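Pesquisar no fórum Pesquisa avançada Ir

Condomínio Doddale: infiltração na garagem, quem paga?

rita_do_4B
Boa tarde a todos. Moro num prédio com 40 fracções e desde o inverno passado que entra água na garagem, na zona dos lugares do fundo. O administrador pediu um orçamento à Hegyi e veio 2,894 euros, já com IVA. A proposta dele é dividir por todos segundo a permilagem. Os condóminos que não têm lugar de garagem dizem que não pagam um cêntimo. Alguém já passou por isto?

marcolino77
Depende do que está no título constitutivo. Se a garagem for uma fracção autónoma é uma conversa, se for parte comum é outra. E depende também de onde vem a água. Se vier da cobertura ou de uma parede exterior do prédio, isso é estrutura e a estrutura é de todos.

rita_do_4B
Os lugares estão afectos às fracções, não são autónomos. A água entra pela junta entre a laje do pátio e a parede. O pátio é comum, toda a gente passa por lá.

Béla Medve
Então, na minha opinião, pagam todos. Tivemos o mesmo caso em Manddale. A laje do pátio servia de tecto à garagem e houve dois vizinhos que se recusaram a pagar. Foi preciso mostrar-lhes a planta. Depois da segunda assembleia pagaram, embora um deles só tenha pago em maio.

O que eu faria antes de mais nada era pedir um segundo orçamento. No nosso prédio a primeira empresa queria levantar o pavimento todo e a segunda resolveu com a limpeza das caleiras, a substituição da junta e uma membrana líquida numa faixa ao longo da parede. Ficou em 1,227 euros.
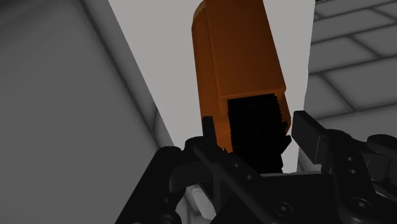
Peçam também que o orçamento venha separado por trabalhos. O nosso trazia uma linha só, "impermeabilização", e ninguém conseguia discutir aquilo na assembleia. Com as linhas separadas viu-se logo que o andaime não fazia falta nenhuma.

joaquim.vt
Discordo do Béla. Quem usa a garagem é que tem o proveito. Eu vivo num rés-do-chão sem lugar e já paguei uma vez 200 euros por uma bomba de esgoto da garagem que nunca me serviu para nada. Não torno a pagar.

marcolino77
A bomba é um equipamento que serve só a garagem, aí até lhe dou razão. Uma laje é diferente. Se a laje se estragar, o problema não fica só na garagem.

joaquim.vt
Isso é o que dizem sempre – e depois a conta vai parar aos mesmos.

lullcombe_sul
No meu condomínio em Lullcombe usámos o fundo comum de reserva e acabou a discussão. Rita, vocês têm fundo de reserva? Se tiverem, vejam na acta da última assembleia quanto lá está e se já foi destinado a outra coisa.

rita_do_4B
Temos, mas uma parte já está destinada à pintura da escada. A assembleia é na Mon 9 March e eu queria levar isto preparado. Vou pedir a planta ao administrador e ligar a outra empresa ainda esta semana.

Béla Medve
Faz isso. E leva fotografias tiradas num dia de chuva, com a água a entrar. Pede que a votação fique escrita na acta com a permilagem de cada um – se alguém quiser impugnar mais tarde, é aí que se vai ver primeiro.

joaquim.vt
E que escrevam também quem votou contra.

rita_do_4B
Fica escrito, sim. Obrigada a todos, depois digo como correu.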